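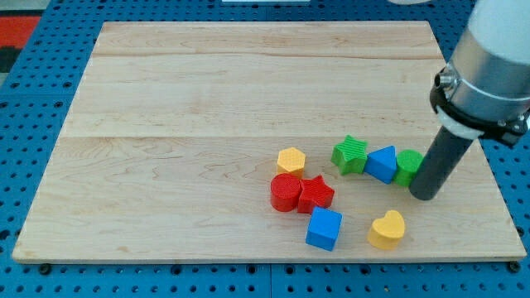
Pale board with a streaked grain, on a blue pegboard table

About Hokstead

Hokstead is a woodworking school and shared shop. We teach adults how to work with hand tools and small machines, and we rent bench space to people who already know how and need somewhere to do it. Most of our students have never cut a joint before they come to us. Many of the rest took a shop class in high school and want to pick it up again.

We started with evening classes in a rented unit on Doklow Street. There were four benches, one band saw and a dust collector that had to be emptied twice a night. The first course was a six-week introduction to hand tools and the first project was a bench hook. It is still the first project. It takes one evening, it uses very little wood, and students keep using it for the rest of the course.

After three years the building on Doklow Street was sold and we moved to the old Gashi dairy, where we are now. The main room was the bottling hall. It has a concrete floor with a slight slope toward the drains, so every bench has been leveled with blocks. Please do not move the benches. The former cold store is the machine room and the loading dock is where lumber comes in.

What we teach

Our courses run in three terms, beginning in September, January and April. A term has two sessions of six weeks. Evening classes start at 6:30 p.m. and end at 9:00 p.m., with the last fifteen minutes for cleanup. Daytime classes start at 10:00 a.m.

Introduction to Hand Tools is where nearly everyone begins. It covers measuring and marking, sawing to a line, planing a board flat and square, and sharpening. Students make the bench hook, then a small box with rabbeted corners.

Joinery One follows on from it. The work is mortise and tenon, half laps and dovetails, and the project is a step stool. Joinery Two is a side table with a drawer. It fills up early in the fall and we keep a waiting list.

Machine Basics is required for anyone who wants to use the machine room, whatever their experience. We ask this of retired cabinetmakers too. The course is two evenings long and covers the table saw, jointer, planer and band saw as they are set up here.

We also offer shorter classes in finishing, chair seat weaving, spoon carving and tool restoration. These change from term to term. Spoon carving is usually held in October and again in March, when our green wood supplier is cutting.

Classes are limited to eight students, or six in the machine room. There are 156 places in a full term across all courses.

Shared shop

Members can book a bench outside class hours. The shop is open to members in the mornings, and in the evenings when no class is scheduled. We have 19 benches, and five of those are always kept for members, even when a large class is in. A storage cubby comes with membership. Large work in progress can be left on the racks in the hallway if it has a tag with your name and phone number on it. Untagged work is moved to the dock at the end of the month.

Membership costs $98 a month. Day passes are available to anyone who has finished Introduction to Hand Tools or who can show us that they know the material. This is a short check at the bench - squaring a board, sharpening a chisel - and it takes less than an hour.

Lumber

We sell wood to students and members at what we pay for it, plus a small charge for milling. The racks usually hold maple, cherry, ash, poplar and white oak. Walnut comes in when we can get it at a fair price. Most of our stock is from Dandasness, a sawmill north of town that dries its own boards. They let us sort through a stack before buying, and we like to get boards from the same log for classes where students are gluing up panels.

Wood bought elsewhere is welcome if it is clean and dry. Reclaimed lumber has to be checked with a metal detector before it goes near a machine or one of the shop planes. Pressure-treated wood and painted wood are not allowed in the building.

How we teach

Each class has one instructor, and there is an assistant in the introductory course. Our instructors all do paid work in wood in some form. One builds stairs, two make furniture to order, and one repairs instruments. They do not all teach the same method for every task, and students who take several courses will hear some disagreement about sharpening. We have decided to leave that alone.

We do not grade work and we do not give certificates, apart from the machine room card. Students who miss a class can come to the open bench hour before the next one to catch up. We cannot offer refunds for single missed classes.

Tools are provided for all courses. We suggest waiting until the end of the first course before buying any. The instructors will tell you what they use, and a list of used tool dealers is kept at the front desk.

Tool lending

The lending shelf began with a donation of planes and saws from a closed pattern shop. It now holds 200 hand tools, and members may borrow up to three at a time for two weeks. Tools should come back sharp. If you are not sure how to sharpen something, bring it back as it is and tell us.

Visiting

Visitors are welcome during open bench hour, which is 5:15 p.m. to 6:15 p.m. on class nights. Come in through the dock door. The front door sticks in wet weather and is mostly used for deliveries. There is parking behind the building and a bike rack beside the ramp. The bottling hall and restroom are on one level and can be reached from the ramp. The machine room has a three-inch step at the door, and we have a portable ramp for it.

Closed-toe shoes are needed past the front desk. Safety glasses are in the bin by the machine room.

Hokstead is closed for the second half of December and for one week in August, when the floors are cleaned and the machines are serviced.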